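Fitted sheet will not stay on at the wall-side corner
Posted in Household and Laundry

Kutent Residents' Forum

I would be grateful for advice on a fitted sheet. The bed stands against a wall, and the far corner gathers into a heap whenever the bed is used for folding clothes. The mattress was purchased from Flarken and has a depth of 400 mm. Is a larger sheet required?

Devendra Vishwakarma
Members are advised to measure the mattress depth before purchasing a replacement. Where the pocket of the sheet is too shallow, the corner will lift as soon as the fabric is pulled from the front. The corner furthest from reach should be fitted first, with the bed drawn away from the wall.
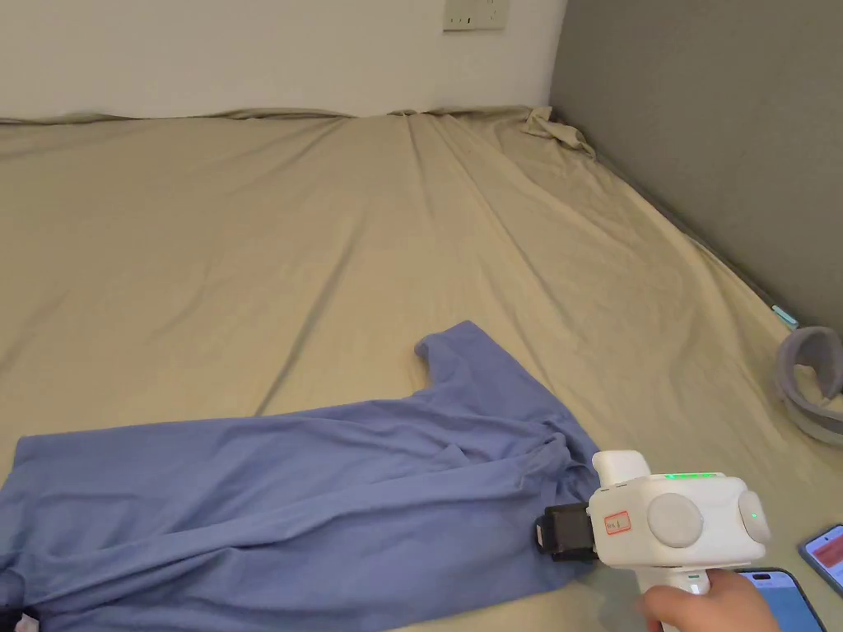
Blue T-shirt on a beige fitted sheet, with the far right corner bunched up.

Long diagonal creases of this kind usually indicate that the fabric is under uneven tension. Please refit the back corners before smoothing the middle. Shirts should be lifted and turned, as dragging them will draw the sheet forward.

hinotar_9
Sheet straps. I use 2 on the wall side and have had no further difficulty.

Saraç
Kindly confirm whether the sheet has been tumble dried. Mine shrank in May.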